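Some notes on the arm fault we had in March, mostly so I have it written down before I forget the order of things. A couple of people have asked, and I'd rather point them at one page.

For anyone new here, I look after the towel folding cell at Ulwood. It is one arm over one table, and its whole job is to pick up a crumpled towel, find a corner, and fold it. Mathias Mösli writes the motion code. I do the hardware, the wiring and most of the sweeping up. Rosalie Sutter runs the test sessions and keeps the log, which turned out to be the most useful thing we had.

The first sign was a stop during a plain grasp. The arm came down to the towel, the fingers closed, and the controller tripped on excess force in the downward direction. Rosalie cleared it, ran the same grasp again, and it went through. She wrote it down and carried on. Two runs later it tripped again.

We have a force limit on the wrist of 80 newtons. That number was set before I started, and Mathias had always thought it was too high for cloth. A normal grasp on a towel pushes with far less than that. So a trip at 80 meant the fingers were going through the towel and into the table with some weight behind them.

My first guess was the gripper. I had changed the fingers the week before and assumed I had left one sitting low. I took them off, checked them against the old pair, and put them back. They were fine. I checked the collar bolts at the wrist and those were fine too. That cost me a morning.

Mathias looked at the code and found nothing changed. He also pointed out that if the fingers were too long, every grasp would be bad, and most of them were good.

So we went back to the log. Rosalie had run 162 grasps since the finger change, and 41 of them had either tripped or been marked "heavy" in her notes, meaning the motors sounded loaded even though the controller didn't stop. She had also written down where the towel was each time, using a simple grid. The heavy ones were nearly all near the middle of the table. Out toward the corners there was hardly a complaint.

We slowed everything down, dropped the force limit, and ran single grasps in the middle with one of us on the stop button.

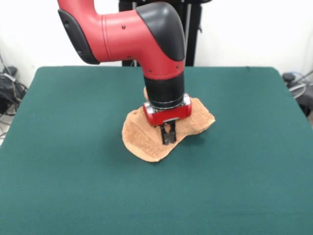

*Fingers down in the towel, with the fabric bunched up behind the wrist.*

At low speed it was easier to see what to measure. I jogged the arm down to a set height without a towel and slid a feeler gauge under the fingertips at each grid point. At the corners the gap was right. In the middle it was 2 millimeters short, and in that part of the table the arm was being told to go lower than the surface.

The tabletop had bowed upward. It's a board with green felt over it, and the felt hides everything. I put a straightedge across and it rocked. When I pulled the felt back along one side I found that a crossbar underneath had been tightened hard against the board at some point, with a spacer missing at one end. Over time the board had taken on the shape.

Two millimeters does not sound like much, and with a thick towel folded over on itself you'd never notice. With a single layer under the fingers there is nothing to give, and the arm presses until something stops it.

I called Elfriede Fankhauser at Plarorent, where we rent the table and stand, and she found us a replacement board the same afternoon. I fitted it with both spacers. I also put the old one aside so I could show people, and it's still leaning by the door.

What bothers me more than the board is how long we ran with it. Every trip was cleared and restarted. The stop did its job each time, and we treated it as a nuisance. If a hand had been on the table in the wrong spot, 80 newtons through two narrow fingertips would have hurt somebody. We don't put hands on the table while the arm is live, but a rule like that gets bent when you are tidying a towel for the fiftieth time.

Changes we have made:

- The force limit is now well below the old one, set by Mathias after a day of normal grasps.
- Table height is checked at nine points before each session, and the numbers go in the log.
- Two force trips in one session and we stop for the day until somebody has found the cause.
- Restarting after a trip takes two people.

Ursina Kofler, who signs off our safety paperwork, wanted the third one to be a single trip. We argued a bit — I thought we would never get through a session — and settled on two for now. She may well get her way at the next review.

The wrist seems to have come through it. I ran the joint checks twice and compared them with the ones from the install, and there's no new play that I can find. One fingertip had a flat spot worn into it, so I swapped the pair again. I still need to order more spacers and redo the felt properly on the back edge, where I only tacked it down.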